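Looking after someone? Come and help us find out what a break is worth

Call for participants – Ultdale and Nindholm Carers' Breaks Study
Posted 2020-09-17

We want to talk to people who look after a husband, wife, parent, child, friend or neighbour without being paid for it, and who live in Ultdale or Nindholm. If you help someone wash, dress, eat, take their tablets, pay their bills or get through the night, we mean you. Plenty of people who do all of those things never call themselves carers. Please read on anyway!

Last winter the two councils sent a short form to 3,000 households and got 2,449 of them back, which delighted everyone in our office. The forms told us who is caring and for how many hours a week. They had very little room for anything else, and people wrote in the margins, up the sides and over the back. What they wrote about most was time off: how hard it is to get, how long the paperwork takes, and what it feels like to spend your one free afternoon in a queue at the bank.

So the next part of the work is all about breaks. We are inviting 173 carers to take part, and we would love the group to be as mixed as the towns are.

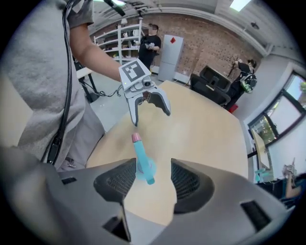 Teal and pink on the light wood table.

What the study looks at

Since the spring, carers in both towns have been able to apply for the Huerta Grant, a single payment of £400 towards a break of their own choosing. Some people have spent it on a sitter for a run of evenings. One man bought a second-hand bicycle, and a pair of sisters put theirs together for four days at the coast with their mother's care covered. Others filled in half the form and gave up, and a good many have never heard of it. We want to hear from all of these people, and the ones who gave up are every bit as useful to us as the ones who got the money.

The questions we are trying to answer are quite plain. Does a single payment help more than a few regular hours? Who gets missed? Does the rule about receipts put people off? And what happens to the person being cared for while the carer is away – who comes in, do they get on, and would they have them back?

Who can take part

You can join if you are 18 or over, live in Ultdale or Nindholm (the outlying farms and Ballent count too) and give unpaid help to someone most weeks. You don't need to live with them. You don't need to be getting any benefit, and it makes no difference whether you have applied for the grant.

We are especially keen to hear from:

Carers who also have a job, including shift work
Carers under 25
Men looking after a wife or partner
People caring for more than one person
Anyone whose first language isn't English (we can arrange an interpreter, just tell us which language)

If your caring has come to an end in the past year, you are welcome as well. Tell us as much or as little about that as you like.

What we would ask you to do

There are two conversations, each lasting up to an hour. The first will be this autumn and the second in January. Most will be by telephone or video call, and we can do evenings and Saturdays. If you need to stop halfway through to see to somebody, stop! We can ring back the same day or the week after. The people making the calls have all been carers themselves and are very used to kettles, doorbells and shouting from upstairs.

Between the two conversations we would like you to keep a simple diary for a fortnight. It has one page a day and you can write it, draw it or leave it as a voice message. Spelling does not matter in the slightest.

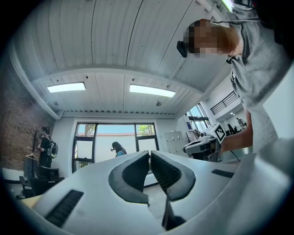
You will get a shopping voucher after each conversation and another when the diary comes back. If you have to pay someone to sit in while you talk to us, we will cover that cost too, so please mention it when you sign up and we can agree it in advance. Vouchers should not affect most benefits, but do ask us if you are worried and we will find out for your own case before you commit to anything.

What happens to what you tell us

Your name is kept apart from your answers. Nothing you say is passed to the councils' assessment teams, and taking part has no effect on any application you have made or might make, for the Huerta Grant or anything else. You can leave the study at any point up to the end of January and have your answers removed. The one exception to all this is if we hear that someone is in serious danger, and in that case we would talk to you first wherever we could.

The findings go to both councils before they decide next year's rules for the grant. Everyone who takes part will get a copy, in large print or as a recording if you prefer, and an invitation to a meeting where you can tell the councillors what you think of it.

Who is running it

Cirilo Medrano leads the study and wrote the original household form (he has since apologised for the size of the margins). Melquiades Arriaga looks after the interviews and is the person you will speak to first. He can answer questions about dates, vouchers, interpreters and sitters.

How to join

Ring the study line in office hours and ask for Melquiades, or leave your name and number on the machine and say when you are usually free. You can also pick up a paper form from the library in Ultdale, the health centre in Nindholm or the post office in Ballent. A friend or relative can fill it in for you as long as you have said yes to it.

We will ring everyone back, including anyone we can't fit in, and places will be kept open until each group on the list above has a fair share. If you know somebody who ought to see this and is never near a computer, please print it out and put it through their door.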